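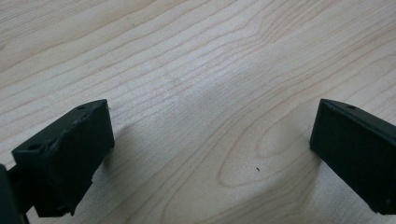 ## Workroom tables: looking after the wood

The tables in the Ornside workroom have a pale wood top with a lot of movement in the grain. There is an oval swirl in one of them, with brown lines curving around a lighter center, and the rest of the grain runs past it in long waves. The finish is smooth and matte, and we would like to keep it that way.

Zdenka Stoyanova has put together a short routine for anyone using the room:

- Wipe along the grain with a damp cloth, then go over it again with a dry one. Both are on the hook by the sink.
- No scouring pads, and no spray cleaner with bleach in it.
- Use a cutting mat for knives. There are 2 large ones in the flat drawer.
- Hot glue guns go on the tile, even when switched off.
- Lift tools and boxes when you move them. Dragging leaves lines that show up badly on a light top.

If you find a scratch or a ring, please leave it alone and write it in the room book with your name. Mirsad Grgić will look at it. He plans to give the tops a light sanding and a fresh coat in June, and the room will be closed for three days while the finish hardens. Bookings for those days will move to room 223 - same hours, but smaller tables, so large pattern pieces will have to wait.

Spare cloths are in the cupboard under the window. Please take the used ones home to wash if you have room in a load.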